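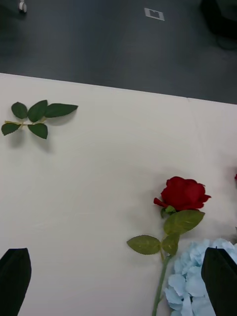

Storing artificial flowers without crushing them

I do table arrangements for a small hall and have 49 stems to put away until August. Last year they went into one deep box and the roses came out with creased petals. Before packing I want to sort them on a white tabletop, smooth and matte like mine, and I am unsure whether to lay them flat or stand them up. The cupboard is dry but gets warm. Does heat matter?

Setareh Alipour, 12/4/21 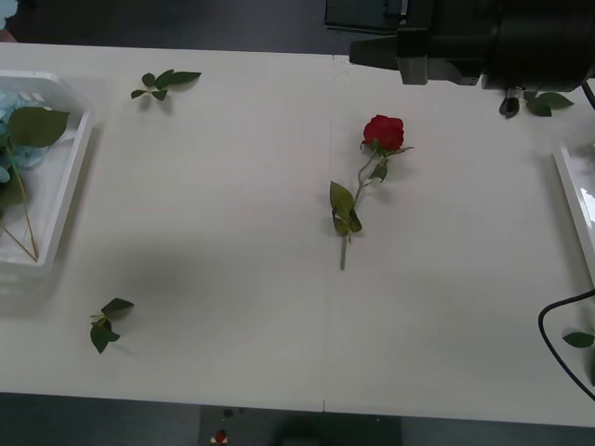 Flat, in shallow boxes, single layer, heads at alternate ends. Put loose tissue under each bloom so that the petals do not carry the weight of the head. Fabric petals crease under load and the crease sets with heat, so use the coolest shelf you have. Steam takes most of it out: hold the bloom 200 mm from the spout and keep it moving. Plastic leaves will sag if you get closer.

Henok Derese
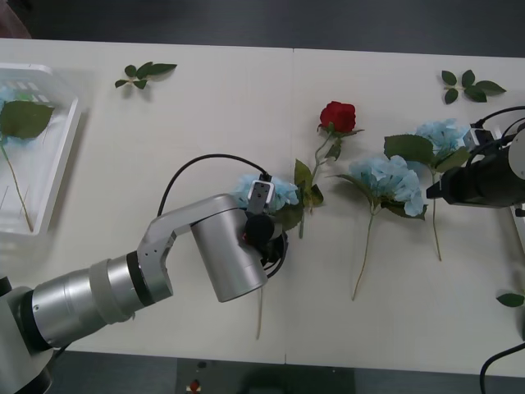
Artificial flowers and loose leaf sprigs on the table, with a plastic tray.

Agree with Henok on the boxes. Bag any leaves that have come off and keep them with their stems. Most push back on – a spot of hot glue if the socket is slack. I use the Platis 600 mm box, 2 to a shelf.

Sumeya Derese 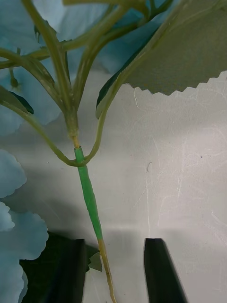 Branching sprays are different. Hang them head down from a rail, or they flatten on one side. Never had trouble with warmth myself.

Babar Yousafzai

Related
Removing dust from silk petals
Cutting wired stems to length
Which floral foam for dry arrangements?
Faded leaves after a summer in the window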